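Handout 6: Setting up and looking after the garment station

Course: Handling of Soft Materials, practical part. Stasten Technical College, workshop notes for the Nurkach cell. Revised Nov 28, 2018.

Read this before your first session at the station. Bring it with you, since the log sheet refers to the section numbers.

## 1. What the station consists of

The Nurkach cell is a padded work surface with a fitted sheet over it, a pair of hand-held grippers, and a head camera worn by the operator. The grippers record jaw opening and position. The recordings are used in the second half of the course to teach the folding arm, so a badly set up station shows up weeks later as a badly trained arm. All files go through Flindo, the logging program on the station computer.

## 2. Preparing the surface

1. Take everything off the surface, including pens and tape.
2. Lay the sheet with the hem toward the operator. Let it hang over the front edge.
3. Smooth it by hand from the center outward. Small wrinkles are acceptable. A ridge high enough to catch a jaw tip is not.
4. Check that the sheet does not slide when you pull lightly on a corner. If it does, refit the clips underneath.

Change the sheet after 30 sessions or when it is marked. Use plain sheets only. A pattern makes it harder to find the edge of the garment in the recordings.

## 3. Checking the grippers

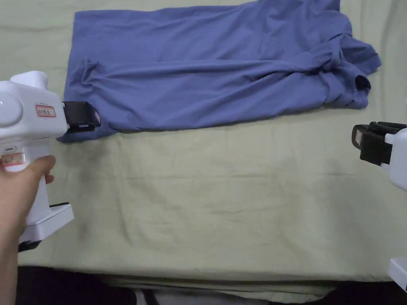

Jaw approach is the first thing to check once the grippers are switched on. Lay a short-sleeved shirt lengthwise on the sheet and bring the left jaw in low, to the nearest corner of the fabric. With the blue T-shirt, the left jaw tip is right at the lower-left corner of the cloth, while the right jaw stays clear of it, over bare sheet. Practice this position until you can hold it without dragging the hem. Then close the jaw and lift a little. If the cloth slips out, clean the pads and try again before you change anything else.

Go through these points for each gripper:

- Jaws open and close fully with no scraping.
- Pads are free of lint. Wipe with a dry cloth, then with a damp one if needed.
- No play between the jaw block and the body. Tighten the two front screws by hand only.
- Labels are in place. Left and right units are not interchangeable, because each has its own calibration file.

Calibration is done with the Stelmakh gauge block. Close the jaws on the block, press Store in Flindo, open them, and repeat 8 times. The program rejects the set if the readings spread too far. Should that happen twice in a row, take the gripper out of use and write it in the log.

## 4. Between runs
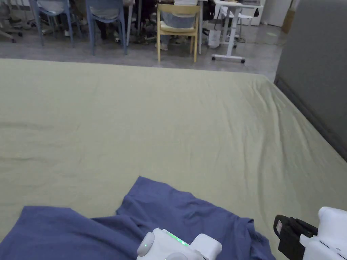 *Fig. 2. Grippers at the near side of the surface with the blue garment; green indicator lit on one body.*

When you put the grippers down, lay them so that nothing rests on the jaws. Look at the indicator before picking them up again. On our units steady green means ready, amber means low battery, and no light means the unit has gone to sleep and must be woken with the button.

Shake the garment out and drop it back on the sheet for the next run. Do not arrange it. The arm has to cope with whatever shape it finds, and shirts that always start out neat are of little use.

Keep the floor behind the surface passable. Other groups work in the same room, and chairs tend to drift.

## 5. Servicing

| Item | When | What to do |
|---|---|---|
| Jaw pads | Every session | Wipe, check for tears |
| Jaw pads | 1000 closures | Replace both pads of a pair |
| Front screws | Every session | Check by hand |
| Batteries | End of session | Put on charge, note the level |
| Sheet | 30 sessions | Replace |
| Gauge block | Each May | Send for measurement |

The closure count is shown on the Flindo start page. Reset it only after fitting new pads. One pair was run to 1655 closures last term. By then the rubber had gone smooth, and thin jersey slipped on most lifts. Those runs had to be discarded.

To replace a pad, switch the gripper off, push the old pad out from the back, and press the new one in until it sits flush. Recalibrate afterward, even if only one pad was changed.

## 6. For the log sheet

Write down the sheet number, both gripper numbers, closure counts at start and end, and the garment used. Note any run you stopped early and at which step. Hand in the sheet before leaving the workshop.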